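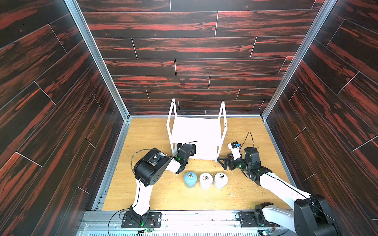 What does a planner have to know before two arms can work around the same shelf? It needs the shape of the shelf, the reach of both arms and the time at which each of them will be in any given part of the space, and it needs all of these from one clock.

Two-arm planner gets shared clock in Tillero 2 release

11 December 2018

Version 2 of Tillero, the motion planning package maintained by Pinley, was released this morning with a rewritten scheduler for pairs of arms that share a work area. The release also changes the way collision shapes are stored and drops the old configuration format.

Until now Tillero planned for two arms in sequence. The first arm was given a path, that path was frozen as an obstacle, and the second arm was planned around it. The method is simple and it is safe, but it treats the whole volume swept by the first arm as blocked for the whole of the move. With a narrow shelf between the arms, the second one often had no path left and waited until the first had withdrawn.

The new scheduler keeps the two paths separate from their timing. Each arm is planned against the fixed parts of the cell only, such as the walls, the table and the shelf. A second stage then lays the two paths against a common clock and looks for intervals in which the links come closer than the permitted clearance. Where it finds one, it slows one arm before the interval begins. If slowing is not enough, it returns that section of the path to the planner with the conflict marked.

"Most conflicts are conflicts of timing," said Sorin Căpraru, who wrote the scheduler. "Two grippers want the same corner of the shelf in the same half second. Move one of them by a fraction and the geometry is fine as it stands."

The test set supplied with the release has 849 paired tasks, all of them involving small objects in front of, under or on a shelf. The sequential planner in the previous version completed 517 without making either arm wait. Pinley has not published the matching figure for the new scheduler, and says it will do so in January, when the runs on a second computer have been checked against the first.

Two settings matter to existing users. Clearance is now given per link, where previously one value covered the entire arm. This allows a small margin at the fingers, which have to approach the shelf closely, and a larger one at the elbow, which has no reason to be near it. The second setting is the priority rule, which decides which arm gives way. The default is that the arm holding an object keeps its timing. If both are holding something, or neither is, the arm with the shorter remaining path goes first.

Emanuel Pascu, who looks after the perception side of the package, said the change had exposed a fault in how camera readings were stamped. Each wrist camera image was marked with the time at which the computer received it. The delay between exposure and receipt differed between the two cameras, so an object seen by both could be recorded in two slightly different positions while the wrists were moving. Images are now stamped at exposure and matched to the joint angles for that moment. Cameras that cannot report an exposure time may still be used, but only with the arm at rest.

Cables remain outside the model. Tillero represents an arm as a chain of rigid links with a fixed shape for the gripper, and a cable that loops above an elbow is not included. The manual recommends adding a padded volume around the joint by hand. Miyuki Sugiyama of Coman, a firm that has run the test version since the summer, said her group had done this and found the padding too cautious for overhead reaches. They now switch it according to the elbow angle, and the script for this has been accepted into the package as an optional tool.

Coman also asked for a log that could be read without the viewer. Each plan now produces a plain text file listing the conflict intervals, the pair of links involved, the smallest distance reached and the action taken. Sugiyama said the previous logs recorded that a plan had failed and gave no indication of which link was responsible.

Replanning during a move is supported, with a limit. The scheduler will accept a new target for one arm while the other continues, provided that at least 5 control cycles remain before the next conflict interval. Below that number both arms are brought to a controlled stop and the plan is restarted from rest. Căpraru described the limit as conservative and said it might be lowered.

The old configuration format is no longer read. A converter is included and handles joint limits, tool offsets and fixed obstacles, but it cannot divide a single clearance value between links, so it copies the old value to every link and prints a warning. Shelves and racks stored as a single solid box should be redrawn as separate uprights and panels — the converter leaves them solid, and the planner will then refuse any target beneath the shelf.

Drivers for Iltance controllers are unchanged. Ehab El Idrissi, who maintains them, said users should check that both controllers take their time from the same source before turning the new scheduler on. The package tests for drift at start-up and falls back to sequential planning if the clocks disagree.

Report by Sorin Stanciu

5 shares | 2 comments

Search this site: Enter keyword Go

Contact the newsdesk | Copyright 2018 | Back to top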